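Ostthorpe Home & Family Board
Kitchens, Toys and Storage
Thread: Play kitchen things on a plain white table — what stays out?

firlow_mum
Posts: 100
July 2018

We are setting up a cooking corner for my sister's kids and mine, ages two to five, and I need help deciding what stays on the table and what goes in a drawer. We skipped the usual play kitchen with the painted burners. It's just a white tabletop, and everything gets set out on it.

At the moment there's a big black pan and a black pot on the left with a green slotted spatula, a gray plate with a ketchup bottle, a blue bowl with some play food in it, a mint mug, and a small toaster oven on the right. The green colander has ended up in the middle because they all want it. 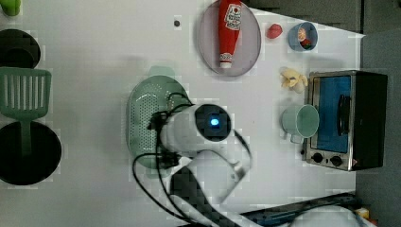 Re: Play kitchen things on a plain white table

Ketill H.
Posts: 3623

I would take out half. Small kids with that many things in front of them mostly push them around. Start with the pan, the spatula, one bowl and the colander. Put the rest in a bin and swap things every week or so.

The ketchup bottle goes first if you ask me. If it ever had ketchup in it, the cap will still smell no matter how many times you rinse it.

Re: Play kitchen things on a plain white table

Inger Lund
Posts: 214

I don't agree with Ketill about taking out half. Mine (four and six) play restaurant, and restaurant needs a lot of stuff. When I cut ours down to a few pieces they went and got the real ones out of my cabinets.

What I would change is the grouping. Pots and pan on one side is good, keep that. I'd put the mug over with the plate so there is a place to eat and a place to cook. Right now the mug is next to the oven, and in my house that means it ends up inside the oven.

Is the toaster oven a working one? If so I would cut the cord off or find something else.

Re: Play kitchen things on a plain white table

firlow_mum

No cord on it, my husband took it off before it came in the house. The door still opens, and that's all they care about.

Ketchup bottle is clean, I ran it through with vinegar twice. I hear you on the smell though.

Re: Play kitchen things on a plain white table

Grímur F.
Posts: 58

Question about the colander. Is that the soft kind of plastic or the stiff kind? We had a green one from Okska, and the handle snapped after one summer of being used as a hat. The little holes are also a pain if they put play dough in it. You need a toothbrush to get it out and you never get all of it.

Re: Play kitchen things on a plain white table

firlow_mum

Stiff, I think. No brand on it that I could find. It's lighter than I expected and it lets the light through. The holes are small and there are a lot of them, in diagonal rows, so I take your point about the play dough.
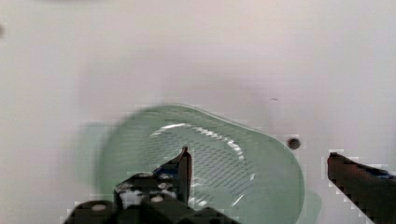
I was planning to let them use dry pasta and big beans with it on the back porch, and keep dough for a different table. Has anyone had trouble with rice? I would guess it just gets stuck in the holes, but my sister says it's fine if you bang it on the step.

Re: Play kitchen things on a plain white table

Inger Lund

No rice. I did rice in October and was still finding it under the refrigerator at Easter. Big pasta shapes are fine. Bow ties are the best, easy to pick up and they don't roll.

Re: Play kitchen things on a plain white table

Ketill H.

Agree with Inger on the rice at least. I still think it's too much on one table. With three kids reaching across each other, something goes on the floor, and it will be the plate.

Re: Play kitchen things on a plain white table

Grímur F.

Put a low shelf behind the table and both of you get your way. Everything is in sight, and only what they are using is on the table. We got ours at Overgaard, secondhand, and sanded the corners.

Re: Play kitchen things on a plain white table

firlow_mum

I like the shelf idea. The wall behind is only about 3 feet wide, so it would have to be a narrow one. I'll measure tonight and go by Overgaard on Saturday. Ketchup bottle is going in the drawer for now.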